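## 3. Setting up and using the Starberg facial steamer

Read section 2 (Safety) before you start. The steps below apply to the table-top Starberg made by Engebretsen. The hand-held model has its own leaflet.

Section revised April 2, 2020.

### 3.1 Before first use

1. Take the steamer out of the box and remove the tape from the lid, the nozzle and the tank.
2. Check that you have the base unit, the water tank, the measuring cup, the herb basket and the descaling brush. If a part is missing, contact the shop where you bought the steamer.
3. Wash the tank, the cup and the basket in warm water with a little washing-up liquid. Rinse until no suds are left.
4. Wipe the base unit with a damp cloth. Do not hold it under the tap.
5. Leave all the parts to dry in the air.

**Note:** The first two fillings can smell slightly of plastic. Run them with the nozzle facing away from you, then throw the leftover water away.

### 3.2 Choosing a place

1. Put the steamer on a firm, level surface at a height where you can sit with your back straight.
2. Keep it at arm's length from curtains, wallpaper, books and anything electrical.
3. Run the cable behind the table, not across the floor where someone may catch it with a foot.
4. Have a towel and a glass of drinking water within reach.

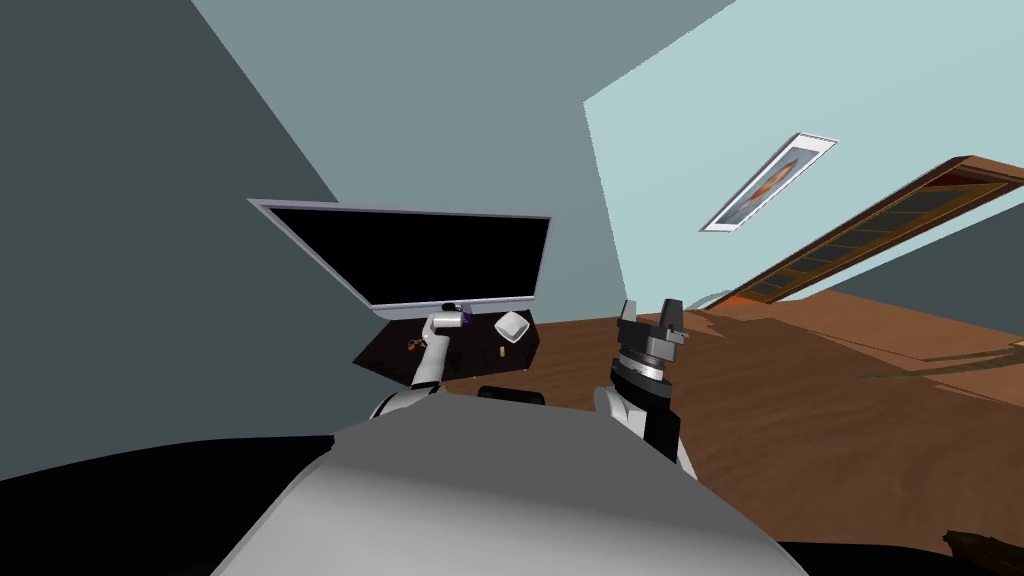
### 3.3 Filling the tank

1. Unplug the steamer and lift the tank straight up.
2. Fill it to the upper line with distilled water. Boiled and cooled tap water will do in soft-water areas.
3. Press the tank back down until it clicks.
4. If you are using dried herbs, put one level teaspoon in the basket and hang the basket under the nozzle. Camomile, marigold petals and green tea are suitable.

**Caution:** Never put herbs, essential oils, salt or vinegar in the tank itself. Oils attack the seal, and damage of this kind is not covered by the guarantee.

At heights above 1,670 metres water boils at a noticeably lower temperature. The steamer can still be used, but it may switch itself off before the tank is empty. Let it cool and start again.

### 3.4 Preparing your skin

1. Tie your hair back and take out contact lenses.
2. Remove all make-up with your usual cleanser. Mascara needs particular care, as steam softens what is left and it can run into the eyes.
3. Rinse with lukewarm water and pat dry.
4. Put a thin layer of plain balm on your lips if they are chapped.

Leave out scrubs and acid peels on the day you steam. If you use a retinol cream, stop the evening before and start again the evening after.

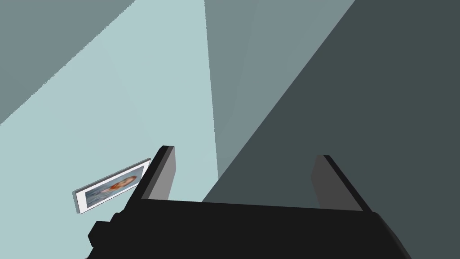

One reader in Besdale wrote that a double cleanse left her cheeks tight and sore once the steam was on, and that the trouble stopped when she went back to a single wash with a milk cleanser. We suggest the same for dry skin. Oily skin usually copes with two washes, but there is no need for the second if you wear no make-up.

### 3.5 Steaming

1. Plug the steamer in and turn the dial to I. The light shows amber while the water heats and green when steam is ready.
2. Wait for an even flow. The first burst often carries drops of hot water, so keep your face away from the nozzle until it has passed.
3. Sit with your face at least 30 cm from the nozzle and close your eyes.
4. Move your head slowly from side to side so that no one area takes all the heat.
5. Stop after five minutes the first time. Once you know how your skin reacts you may go up to 8 minutes, which is the longest setting on the timer.
6. Turn the dial to 0 and unplug the steamer.

**Caution:** Stop at once if your skin stings or you feel dizzy. Do not steam over sunburn, open spots, cold sores or broken skin. If you have rosacea, eczema or asthma, ask your doctor first.

Once a week is enough for most people. Dry or thin skin does better with once a fortnight. In a hot July you may find you want it less often still, and that is fine.

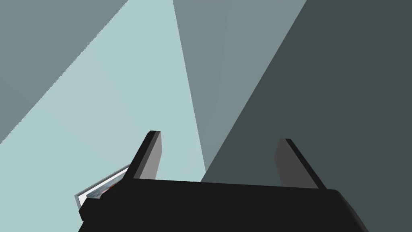
In winter, with the heating on, the usual weekly session can be kept up as long as you moisturise straight afterwards. Skin that flakes the day after steaming is being steamed too often or from too close.

### 3.6 After steaming

1. Pat your face with a clean towel. Do not rub.
2. Splash with cool water, or hold a cool damp flannel to each cheek for a few seconds.
3. Put on a moisturiser or a simple mask while the skin is still slightly damp.
4. Drink the glass of water.
5. Wait until the redness has gone before you put on make-up or go out in strong sun.

### 3.7 Emptying and descaling

1. Let the steamer cool for half an hour.
2. Lift off the tank, pour the water away and dry the inside with a soft cloth.
3. Tip the base gently over the sink to drain the heating plate.
4. Store the tank and the base apart, with the lid open.
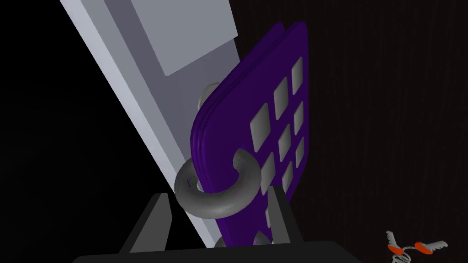 5. After every ten sessions, pour one measuring cup of citric acid solution on to the heating plate. Leave it for twenty minutes, loosen the scale with the brush, and rinse twice with the measuring cup.

The heating plate is built for 3,000 sessions. Spare plates, seals and baskets can be ordered from the Engebretsen service desk in Brulludside. Give the serial number from the underside of the base when you order.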